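Guvum Bench Backing Board: Set-up Guide
Section 5. Fitting the white board, mounting electronics and tidying cables

Read this section with the board still in its wrapping. Section 4 covers the Birkeo wall panel, which must be fixed and level before you go any further.

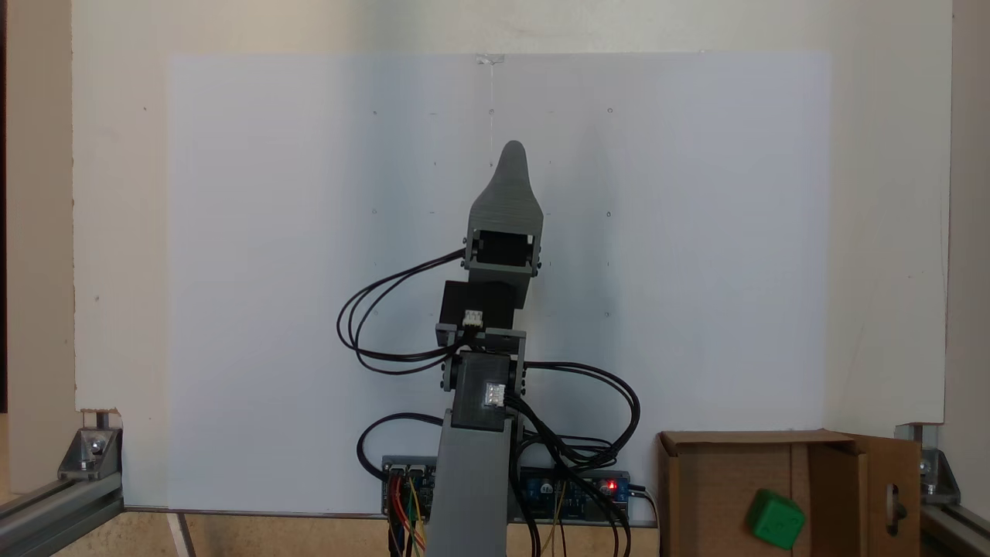

5.1 Before you start

You will need:
- the white board
- the fixing pack (screws, washers and spacers)
- a pencil, a spirit level and a cross-head screwdriver
- Visser reusable ties, short and long
- a soft cloth

The board is supplied with a thin protective film on one side. Leave the film on until step 6. The side with the film is the front.

Caution: Unplug everything on the bench before you begin. Do not rely on a switch at the end of an extension lead.

5.2 Fitting the board

1. Clear the back of the bench so that you can stand the board against the wall panel without leaning over anything.
2. Stand the board in place and mark the top corners on the panel in pencil. Check the marks with the level.
3. Take the board away and fit a spacer at each fixing point. The spacers leave a gap behind the board for air and for thin cable. The gap is not deep enough for plugs.
4. Lift the board back and start the top screws by hand. Do not tighten them yet.
5. Start the bottom screws, check the level again, then tighten all the screws a little at a time, working from corner to corner. Stop when the washer no longer turns. If the board bows, the screws are too tight.
6. Peel off the film from one top corner, slowly. Wipe the face with a dry cloth.

Note: The board has a fine dust on it when new. A damp cloth will remove what a dry one leaves, but let the face dry fully before you fit any electronics.

5.3 Mounting a circuit board

A long circuit board is best mounted horizontally, low down on the white board. This keeps the wires short and leaves the upper part of the backing clear.

1. Decide which end the main group of wires will come from. Turn the circuit board so that the header pins at that end are easy to reach.
2. Hold it in position and mark the holes through it with a sharp pencil.
3. Fit the plastic stand-offs from the small bag marked 2. Metal stand-offs may be used only if the maker of your circuit board allows them.
4. Screw the circuit board down finger-tight, then give each screw a quarter turn more.
5. Check that you can see any indicator lights from where you normally stand or sit.

Caution: A lit indicator means there is power on the board. Do not push on or pull off any jumper wire while a light is showing. Switch off at the supply, wait for the light to go out, and then work on the wires.

Never drill into the white board with a circuit board already mounted on it. Swarf gets under the pins and is very hard to find afterwards.

5.4 Running and tidying the wires

1. Sort the wires by where they go, not by colour. Put a short tie on each group near the pins, but leave enough slack for one plug to be lifted out without disturbing its neighbours.
2. Lead the groups straight down from the circuit board and into the Ikby trunking at the back of the bench.
3. Where a cable serves something that moves, leave it a free loop. Move the part by hand, with the power off, through everything it has to do, and watch the loop as you go. It should not pull tight at any point or catch on a corner.
4. Tie moving cables only at the ends of the loop — never in the middle.
5. Keep loops clear of the front edge of the bench.
6. Label both ends of each group. Masking tape and a pencil will do.

Note: The short ties are easily mislaid. Spares are sold in bags of 107 under the part name Visser S.

5.5 First check

1. Look over every plug and make sure it is fully home.
2. Tug each group of wires gently below its tie. Nothing should shift at the pins.
3. Switch on and look for the indicator light.
4. If there is no light, switch off and go back to step 1. A plug fitted one pin along is the usual cause.
5. Leave the power on while you have a cup of tea, then look over the wiring again. If any part smells hot, switch off at once and see Section 7.

5.6 Care

Wipe the white board with a barely damp cloth and keep the cloth well above the electronics. Dust the circuit board with a dry, soft brush, power off. Do not use spray cleaners anywhere on the bench.

Check the screws after the first month of use, and again whenever the bench has been moved.

Section text revised in June by Rachid Shehata. Wording in 5.4 replaces the loose sheet packed with earlier boards.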